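Bratdale Household Wiki > Storage and Tidying > Sorting > Table sorting

Search articles Go Advanced

Table sorting

79 shares 13 comments

Table sorting (also table clearing, the lay-out, in older Bratdale pages "the spread") is a way of tidying small household things by putting them all on one table first, then moving them into trays, boxes or cupboards. Used for kitchen drawers, hall shelves, sewing corners, the bag of stuff left over after a move. Differs from drawer sorting, where things stay in the drawer and get pushed around until they fit.

Name

"Table sorting" is the plain English name and the one used on this wiki. "The spread" turns up in early pages and in a few of the Lella leaflets. Some writers keep "spread" for the first stage only, when everything is out and nothing has been put away yet. See Talk page, not settled.

Background

Old habit, no clear start. Most households did it before anyone wrote it down, usually in March or before guests. The Furtună method, a set of house rules passed around as a photocopied booklet, gave it fixed steps and a limit of 25 things on the table at one time. Anything past 25 waits in a bag on the floor. Later versions dropped the bag and just said "do a second table," meaning a second round on the same table.

Lella, a storage shop, printed a short leaflet on the method and sold shallow trays with it. The leaflet is out of print. The Stundanero page set (see below) is the longest write-up and the source for most of this article.

The table

Any flat table that can be walked around. A rectangular one is easier to divide into areas than a round one, though round tables are common in small kitchens and work fine if the trays go on chairs instead. Height matters more than size. A coffee table means bending for an hour.

Table should be cleared completly before starting, including the fruit bowl.

The cloth

Most guides call for a cloth. Reasons given: small things don't roll, it's quiet, crumbs and pins can be gathered up at the end and shaken out. Plain and pale is preferred, as dark screws, hair ties and bits of wire show up against it. A fine texture is better than a thick one, small lids tip over on anything fluffy. Patterned cloths are listed as a mistake in Furtună but plenty of people use them anyway.

Oilcloth: wipes clean, but slippery. Towels: not recommended, they bunch.

Containers

Shallow trays. Low sides let the hand get in flat, and everything in the tray can be seen without digging. Metal or plastic both fine. A raised or colored rim helps when the tray is close in color to the cloth. Deep baskets are for soft goods only (socks, dishcloths), small hard things sink to the bottom and are lost again.

Small closed boxes count as one thing in the first round. Rule in nearly all versions: do not open boxes until the loose things are dealt with. Opening boxes early is the most common reason a sort runs past dinner.

Steps

The Stundanero pages give the usual order.

- Clear the table, lay the cloth, pull out wrinkles.
- Bring everything from one place only. One drawer, or one shelf. Not two.
- Lay things out with gaps. No piles.
- Set the tray on the side of the stronger hand.
- Loose hard items first, into the tray.
- Food next. Straight to the kitchen, do not leave it till last.
- Boxes. Open, check, close, label.
- Odd things last.
- Shake out the cloth.

Left-handed sorters swap the tray side. Two people can share a table if each keeps to one side and there is only one tray between them, two trays and the same kind of thing ends up in both.

Kinds of item

Loose hard items. Keys, clips, batteries, short bits of wire. Batteries get their own container in every version.

Boxed items. Cardboard cubes, gift boxes, boxes from small electrical goods. Often empty. An empty box goes out unless it is being used the same day, a rule that is widely ignored.

Food. Packets that have drifted away from the kitchen, mostly sweets and snacks. 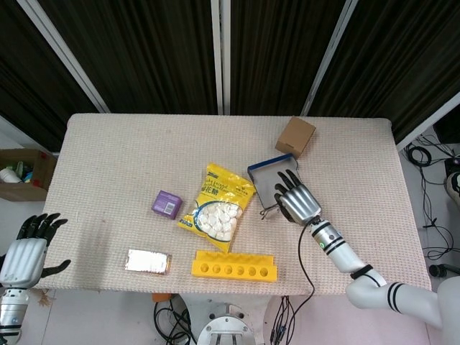 Bagged sweets are awkward to sort as they take up a lot of cloth for one item and will not stand up. Lay flat, check the date, check the seal. Soft sweets such as marshmallows should not go under anything heavy. An opened bag is clipped or moved to a jar, an unopened one goes to the cupboard as is. Packets with a clear window are easier, no need to open them to see what is left. Where the packet is printed in a language not everyone in the house reads, Stundanero suggests a strip of tape with the contents and date on it, stuck on the back so it does not cover anything.

Odd things. Whatever is left. Furtună allows 2 odd things to go back where they came from without a decision. Everything else has to be given a place.

Variations

Short table. Half the table only, no food, no boxes. For weekday evenings.

Silent table. No talking about the items, meant for shared houses where every object starts a story. Mixed reviews in the comments.

Floor sorting. Same thing on a sheet on the floor. Hard on the knees, not good with pets or toddlers. Has its own article.

Criticism

The usual complaint is that the table can't be used for meals while a sort is going on, and that a sort left overnight tends to stay for a week. Some also say that the method only moves things from a drawer to a tray and that the tray then becomes the new drawer. The Lella leaflet had nothing on what to do with a full tray, which was pointed out at the time.

The 25 limit is disputed. Does a deck of cards count as one? A box of pins? Furtună says one if it closes. The later Stundanero pages say to use sense.

See also

Drawer sorting
Floor sorting
Labels and tape
Pantry rotation
Trays, shallow

Sources

Furtună house rules, photocopied booklet, undated
Lella, leaflet on table sorting, out of print
Stundanero household pages, sections on cloths, trays and food packets

Page last changed 02/08/2025. Section on Variations needs more sources, floor sorting paragraph may be moved to teh main article.

13 comments Show all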